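Clearing a shared table: can a machine do it yet?
Student project report, Home Automation module
Hajdu College

1. Why we chose tidying

Most home robots on sale do one job on one surface. They vacuum a floor or cut a lawn. Our group wanted to know how far off a machine is from clearing a table in a student room, where a sock may be lying next to a spray bottle and the owner wants both of them back in the right place.

We worked in February, in a furnished room at Sekside, and called the project Irden. The budget was 200 pounds, so we did not build an arm. We used hand-held grippers with padded fingers, moved by people, to find out which parts of the job a two-fingered hand could manage in principle. The tabletop was left with everyday things on it, including a grey sock, a folded white cloth or napkin, a bottle with a red pump and a large block of white foam.
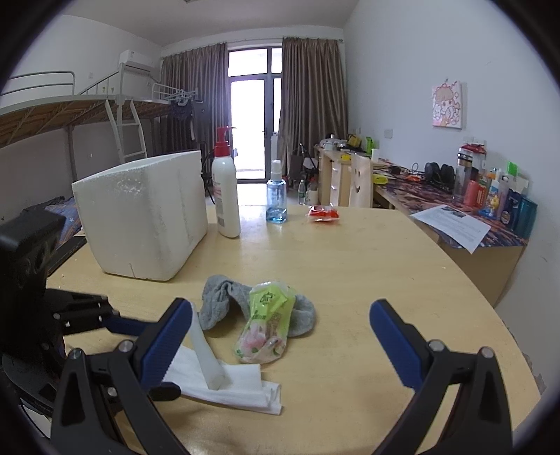

Solerport, the laundry firm that lent us a bench for the early practice, was doubtful about the whole idea. Their view was that a sock is the worst thing to start with, that their own staff sort by feel as much as by sight, and that we would learn more from a week of towels.

We took the point about feel but kept the sock, as towels are not what students leave on tables.

2. What we recorded

Each attempt was one item, picked up and put down. We planned 1,000 attempts and reached 3,128, as single attempts were shorter than expected. The first 40 were thrown out while we agreed on what counted as a drop.

Stiff items with straight sides gave little trouble. Soft items were slower. The operator often had to look from a second angle before closing the fingers, and a sock could be gripped well and still be put down in a heap. Thin folded things were hardest, as the pads tended to push them along the wood. Small packaging lying against cloth was also awkward, and both were sometimes lifted together.

A person corrects all this without thinking. A program would have to notice the mistake first, and this is the part we think is furthest from ready.
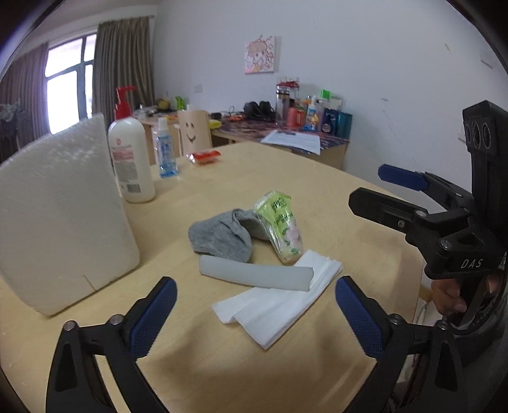 3. Findings

Putting bottles in a row looks possible now, given good light and a fixed table. Sorting clothing from rubbish on the same table does not, at least not without someone checking. We would not leave a machine alone with the spray bottle.

With more time we would repeat the soft items using narrower pads, and try the towels.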